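Simin Bahrami
7/31/19

I have now used the Pekance hand gripper kit for a good while, and several people wrote me to ask if it is worth the money. I will answer in a few posts, so I don't have to write the same thing many times.

First, what is in the box. Two grippers, one for each hand, with the camera mounts already on them. One charging cable, one bag with spare pads and screws, one small hex key. The printed guide is 26 pages and it is good. I read it two times before I touched anything, and I recommend you do the same.

I bought the set with the Drundeo software plan. You can buy the grippers without the plan, but then you must write your own tool to bring the recordings together, and I am not a programmer. The plan is 122 a month. For me this is the expensive part of the whole thing, more than the grippers.

My work is two-hand tasks with small household things: pick up, hold, turn over, put in a different place. Soft things, hard things, things in plastic wrapping. The robot arm that learns from this is in another city and I have never seen it with my own eyes. I only send the files.

About the pads. The kit comes with blue ones, and you can order gray ones from Rashti, which are a little harder. I tried both. For fabric and for soft toys I stay with the blue. The gray ones are better for keys and spoons, but with cloth I had to squeeze much more than I like.

Shiny wrappers are the most difficult for me. When the light comes from the ceiling, the packet becomes white in the recording and the software gives a warning of "low detail." I now turn the table a little before I begin. It helps, but not always.

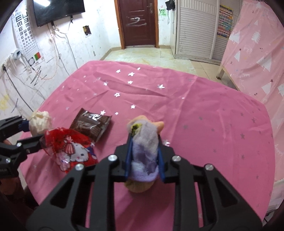 Zinside: we had the same kit for a month and sent it back. Our fingers got tired very fast, and the left gripper was always stiffer than the right one. Did you not have this problem?

Yes, I had it, but only in the first days. There is a screw on each side that you can loosen a quarter turn, it is explained near the end of the guide and I think many people don't arrive there. After this my left and my right feel the same. If you loosen too much, the fingertips begin to move sideways, so go slowly.

Tired fingers, this I can't deny. I make a pause after every 3 recordings. I asked Pekance if they plan a lighter trigger spring and they answered that a new one should come in March. We will see.

Now the calibration. You close both grippers completely, open them completely, and wait for the tone. In the guide it is written that you do this one time per day. I do it each time I change the pads as well, because otherwise the width numbers are a little wrong and the files are refused. I lost a full afternoon of work before I understood this.

Customer service is polite but not fast. I wrote to them on a Saturday about a loose mount and the answer came after five days. They sent a new mount free of charge, and I was happy with that. The Drundeo people are much quicker, usually the same day.

Battery: it is enough for a morning, not for a whole day. Please don't believe the number on the box.

I have sent about 500 recordings with this set. One pad came off and I glued it back. Everything else is still the original parts, also the cable, which looks very thin but has survived.

Would I buy it again? The grippers, yes. The software plan I would take only month by month, and I would not pay a year in advance like I did. If you already know how to program, ask Pekance for the file format before you order. They send it by email if you ask, I don't find it on their page.

Tomorrow I will put the settings I use for exposure and for the width limit, two people asked me for them already.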